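Saturday at the Jetavcombe open day

I finally made it to the Jetavcombe open day, after missing it two years running, and I came home with a full phone and very sore feet. The whole ground floor in Grurisham was open from 10 in the morning, and you could wander pretty much anywhere you liked. I spent most of my time with the hand-held gripper people (no surprise to anyone who knows me!) so that's what this page is mostly going to be.

Chiharu Kamata ran the kitchen demo, and she is a wonderful explainer. You hold a gripper, you do an ordinary chore with it, and the camera on the tool records the whole thing so a robot can learn from it later. The chore when I got there was sorting fruit. I figured that would be the easy one. Well, it's harder than it looks, especially with oranges, because they're round and they would much rather roll than be picked up. 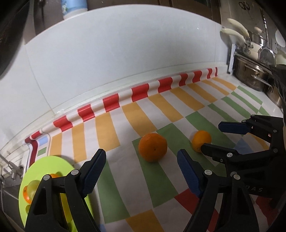

I had my turn after a very patient boy of maybe eight, who was better at it than me. The trick, Chiharu said, is to come in low and slow and let the pads do the squeezing. I kept closing too early and chasing my orange around! Adeel Bangash was next to me and gave me a few tips about keeping my wrist loose, which helped a lot.

They've recorded 1,956 fruit-sorting runs so far, and 216 of those came from visitors at the last open day. I like to think mine will be in there too, wobbles and all. I asked Dong-geon Seok if the bad ones get thrown out and he said no, they keep plenty of them, so I felt a bit better.

Lunch was soup and rolls out in the yard. I sat with Siv Kvam, who had come over from Løken for the day and wanted to talk about nothing but finger pads, and we very nearly missed the afternoon talk. It was Thierry Tanguy on the Vemon project, 12 slides and lots of questions from the back.

The next open day is in June. I've already put my name down for the kitchen again.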